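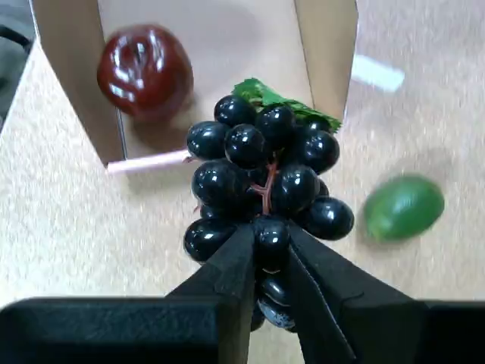 Station check, pick and place recording, fruit set
Durkidcombe bench, March 6, 2022
Checked by: Saadet Sönmez
Task: fruit into open box, box stays put
Last clip number before this check: 1047

1. Power and stop button
Stop button pressed and released with the arm idle - OK
Stop button pressed with the arm moving, slow - OK
Restart needs the key turned as well - OK
Comment: button is fine but the lead to it runs where people put their feet. Taped down for now. Wants a proper cover.

2. Arm and mount
Bolts at the base, hand tight then spanner - OK
Play in the wrist - slight
Noise on the way down - none heard
Comment: wrist play same as in February, no worse. Marking it as watch, not fail. If it gets to where you can feel it with one finger, stop and ring Greteck.

3. Gripper
Fingers close square - OK
Finger faces clean - wiped before start
Screws at finger roots - one turned a quarter, rest OK
Pinch force on low setting - OK
Comment: keep it on low for the grapes. Somebody had it on medium this morning and left it there. Please put it back after the hard fruit, the setting does not reset itself on restart. Black fingers against black grapes is hard to judge on the preview so look at the real thing before you lift.

4. Objects
Grapes, black, with the green leaf - OK, in use
Apple, dark red - OK
Green oval one (lime or plum, list says both) - OK, needs one name
Pink stick - OK
Comment: object list has to match what is out on the bench. Pick lime or plum and stick to it, the labels are split between the two and someone will have to go back thruogh them. Check the grape stem for splits at the fork. No loose grapes to be left on the table, bin them and note it.

5. Box
Cardboard, open top, plain sides - OK
Sits flat - OK
Corners not gone soft - one going
Comment: swap the box at next change of set. Spares from Brandão are under the bench, same size, don't use the printed ones.

6. Table and reach
Nothing taller than the box inside the arm's sweep - OK
Cables clear of the arm - tied back, see below
Operator's chair outside the line - moved, now OK
Comment: chair was 20 cm over the line. Tape has worn off at that end so you can't really blame anyone. New tape ordered.
Cable ties on the far side are the thin sort, will do for today.

7. Camera and light
Lens wiped - OK
Clamp tight - OK
Overhead light on, blinds down - OK
Glare on shiny fruit - present, accepted
Comment: glare was discussed with Clarnby, they want it left in. So don't start draping cloths over things.

8. Recording habits
Start pose the same each time - mostly
Objects moved between clips - yes
Bad grasps kept and tagged - not always
Hands out before the arm moves - yes
Comment: 4 clips from the last batch had a dropped object and no tag. They are still useful, just tag them. Do not delete. Also wait for the arm to stop before reaching in to reset, even if you are behind. Change operator after 12 clips, people get sloppy and the clips show it.

9. Left to do
Cover for stop button lead - open
Tape on floor - ordered
Wrist play - watch
Lime/plum naming - Saadet to settle
Box swap - next set
Thicker cable ties - open

Result: fit to record, low grip only, with the points in 9 carreid over to the next check.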